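Foro Valanville › Casa y taller › Madera y acabados

Tema: Aceite o barniz para una mesa de trabajo grande

Publicado en mayo por Omid Ghaffari

Omid Ghaffari
Buenas. Tengo que decidir el acabado de un tablero de haya para una mesa de trabajo y llevo varias tardes leyendo hilos viejos sin aclararme. El tablero es macizo, encolado a lo largo, y me lo vendieron lijado pero sin ningún tratamiento. Va a estar en una habitación con calefacción en invierno y bastante humedad en primavera.

El uso será variado: algo de encolado, pintar piezas pequeñas, montar muebles y de vez en cuando comer encima. Quiero algo que se pueda reparar sin tener que desmontar la mesa. En la tienda me recomendaron un barniz de poliuretano y mi cuñado dice que aceite de linaza y nada más. ¿Qué habéis puesto vosotros?

torrecilla
Aceite, sin dudarlo. Tengo un banco de haya con aceite de tung desde hace 9 años. Cuando se ensucia mucho le paso una lija fina, limpio el polvo y doy otra mano. Con barniz, el primer golpe fuerte te salta una esquirla y por ahí entra el agua.

Lo de la linaza depende de cuál. La cruda tarda muchísimo en secar y la cocida de bote suele llevar secantes. Para una mesa donde además vas a comer, mira bien la etiqueta.

maribel_z
No estoy de acuerdo con torrecilla. El aceite va bien en un banco de carpintero porque a nadie le importa que tenga manchas. En una mesa donde se pinta y se come, el aceite se traga todo. A mí me cayó tinte de nogal en una encimera aceitada y la mancha sigue allí después de lijarla dos veces.

Poliuretano al agua, satinado, 3 manos con lijado suave entre ellas. Y las tres también por debajo.

Omid Ghaffari
¿Por debajo también? Pensaba dejar la parte de abajo sin nada, total no se ve.

maribel_z
Por debajo también, las mismas manos que por arriba. Si una cara absorbe humedad y la otra no, el tablero se curva. Con la humedad que cuentas en primavera lo vas a notar el primer año.

Rostislav Kováčik
Confirmo lo de las dos caras. Cometí ese error con una mesa de Sedesitz de casi 2 metros. Le di aceite arriba y dejé la cara inferior en crudo. En otoño tenía una panza en el centro y las herramientas redondas se iban rodando hacia los lados. La arreglé aplicando aceite abajo y dejándola apoyada sobre listones un par de meses, pero recta del todo no ha vuelto a quedar.

Sobre la pregunta principal, uso aceite duro con cera. Aguanta mejor las manchas que el aceite solo y se repara por zonas. El bote cuesta más, pero cunde bastante si no te pasas de cantidad. El fallo habitual es poner demasiado: a los 20 minutos hay que retirar todo lo que la madera no haya absorbido, con un trapo de algodón que no suelte pelusa.

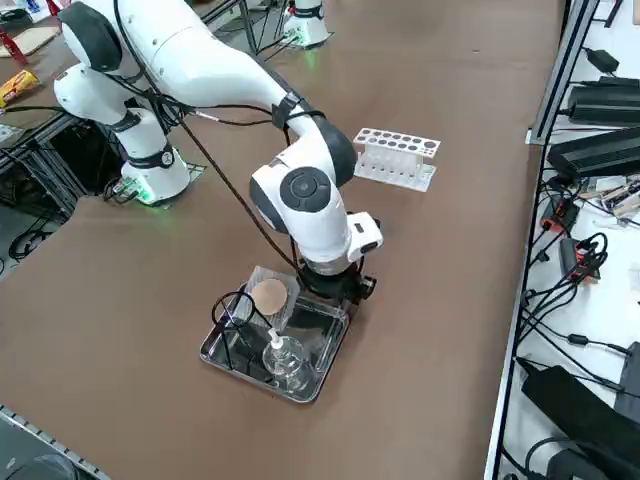

También conviene pensar en el color. El haya con aceite se pone más amarilla, y con los meses va tirando a miel. Si lo quieres claro, hay aceites con un poco de pigmento blanco que lo frenan. Prueba en un recorte o en la cara de abajo y espera varios días antes de decidir, porque recién aplicado todo parece más oscuro de lo que va a quedar.

torrecilla
De acuerdo con Rostislav en retirar el sobrante. Y otra cosa importante: los trapos con aceite no se tiran hechos una bola a la basura. Se calientan solos al secar y pueden arder. Hay que extenderlos fuera hasta que queden rígidos o meterlos en un cubo con agua.

pacovela
Yo iría por otro camino. Tablero en crudo y encima una plancha de DM fina atornillada. Cuando está destrozada, se quita y se pone otra. En el taller donde estuve de aprendiz se hacía así y las mesas de debajo estaban como nuevas.

maribel_z
Para un taller puede valer. Para comer encima, el DM es lo peor: se moja y se hincha por los cantos. Además, comprar haya maciza para taparla es tirar el dinero.

pacovela
Para comer se quita la plancha, son cuatro tornillos. O se pone un mantel.

Rostislav Kováčik
La plancha tiene otro problema si el tablero es macizo: la madera se mueve a lo ancho y el DM apenas. Si la atornillas por los cuatro lados sin holgura, algo acaba cediendo. Mejor agujeros alargados, o dejarla suelta con unos listones de tope en los cantos.

Lo mismo vale para las patas, por cierto. Omid, ¿cómo vas a fijar el tablero a la estructura?

Omid Ghaffari
Con unas patas metálicas de Brulus que vienen con placa y agujeros redondos. Pensaba atornillar directamente.

Rostislav Kováčik
Agranda los agujeros en el sentido del ancho del tablero, o usa arandela grande y un tornillo más fino que el agujero. En los dos extremos. Así el tablero puede moverse sin rajarse. No aprietes a muerte.

lucia.hdz
¿Alguien ha probado el aceite de Lazăr? Lo tienen de oferta en el almacén de mi pueblo y no encuentro opiniones. En el bote pone apto para encimeras.

torrecilla
No lo conozco. Compra el formato pequeño y prueba en un retal. Si a la semana sigue pegajoso, o es malo o has puesto demasiado.

Omid Ghaffari
Gracias a todos. Me quedo con el aceite duro con cera, dos manos por cada cara, y agrando los agujeros de las placas. A maribel_z le doy la razón con lo de las manchas, así que para pintar pondré un cartón grueso encima. Empiezo el martes, que tengo la tarde libre. ¿Qué grano de lija recomendáis antes de la primera mano?

maribel_z
120 y luego 150. No subas mucho más, que con un grano muy fino el haya se cierra y el aceite no entra bien. Pasa un trapo apenas húmedo entre medias para levantar el pelo, deja secar y repasa. Sigo pensando que te arrepentirás de no barnizar.

Rostislav Kováčik
Los mismos granos que dice maribel_z. Y no olvides las testas, que chupan mucho más que el resto. A esas dales una mano extra.

Comentarios de lectores

josean50: Muy útil lo de los trapos, no tenía ni idea y los guardaba en una bolsa cerrada.

visitante: Falta hablar de la goma laca. Para comer encima no sirve por el calor, pero para una mesa de costura queda muy bien.

nuria_p: Barnicé una igual con poliuretano al agua y estoy contenta. Eso sí, reparar un arañazo me obligó a lijar la cara entera.

Temas relacionados
Cómo quitar cola blanca seca de un tablero
Altura recomendada para trabajar de pie
Patas metálicas o de madera: experiencias
Grietas en las testas de un tablero macizo
Qué lija usar entre manos de barniz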